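Les robots savent-ils déjà ranger une trousse ?

Une rubrique pour les 8-11 ans qui n'aiment pas croire tout ce qu'on leur raconte

Tu as sûrement vu une publicité avec un robot qui plie les chaussettes, vide le lave-vaisselle et apporte le goûter. La marque Undus en promet un comme ça depuis des années. À la rédaction, on reste méfiants. Une publicité dure 28 secondes, et on n'y voit jamais les ratés.

Prenons une corvée que tu connais bien : remettre les crayons dans la trousse et fermer la fermeture éclair. Toi, tu le fais en bavardant. Pour une machine avec des pinces à deux doigts, c'est une autre histoire. La trousse est molle, elle s'écrase, elle glisse, elle change de forme dès qu'on la touche. 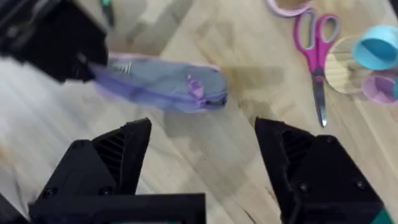 Pourquoi une trousse est-elle plus difficile à attraper qu'un cube ?
Un cube garde toujours la même forme, donc le robot peut prévoir où poser ses doigts. Le tissu se plie chaque fois autrement, et il faut tout recalculer.

Tes mains, elles, sentent tout. Si un crayon commence à t'échapper, tu serres un peu plus sans y penser. Beaucoup de robots ne sentent presque rien au bout des doigts. Ils se débrouillent surtout avec des caméras, et une caméra voit mal ce que la pince cache.

Deux bras, ça aide quand même. L'un peut tenir la trousse pendant que l'autre travaille. Encore faut-il qu'ils s'entendent ! Si le premier tire trop tôt, tout se renverse. 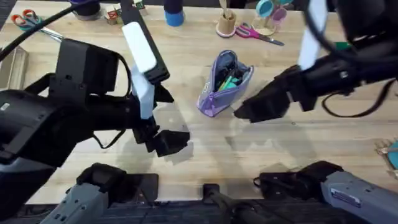

Comment un robot apprend-il une corvée ?
Souvent, une personne guide ses bras et recommence le même geste un très grand nombre de fois. Un programme étudie ensuite tous ces essais pour essayer de les imiter.

Le fabricant Samum, à Prurkasville, dit avoir enregistré 1077 essais de rangement de trousse. Sur les 64 derniers, faits par le robot tout seul, il ne donne pas le nombre de réussites. Nous l'avons demandé deux fois. Quand on ne te montre pas la note, tu as le droit de te poser des questions.

Il y a aussi le problème des choses qui traînent. Un feutre et un crayon court ne se prennent pas de la même façon. Et dans une vraie chambre, il y a encore la gomme sous le lit, le capuchon perdu et le petit frère qui passe en courant.
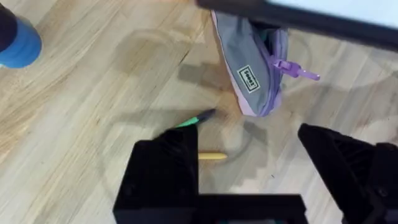 Qu'est-ce que les machines font déjà bien à la maison ?
Elles réussissent surtout les travaux qui se répètent toujours pareil, comme laver le linge dans un tambour ou aspirer un sol bien dégagé. Ramasser des objets tous différents leur donne beaucoup plus de mal.

Dans les usines, les robots vissent et soudent très vite, mais là-bas chaque pièce arrive à la même place. Ta chambre n'est pas une usine (même tes parents seront d'accord).

Alors, un robot rangeur pour bientôt ? Le projet Xu annonce le sien dans environ 4 ans. Peut-être. Avant d'y croire, nous aimerions le voir ranger une trousse qu'il ne connaît pas, dans une pièce qu'il ne connaît pas, sans personne pour l'aider.

À toi d'essayer : mets de grosses moufles, ferme un œil et range ta trousse en n'utilisant que le pouce et l'index de chaque main. Demande à quelqu'un de te chronométrer. Recommence ensuite sans les moufles et compare les deux temps.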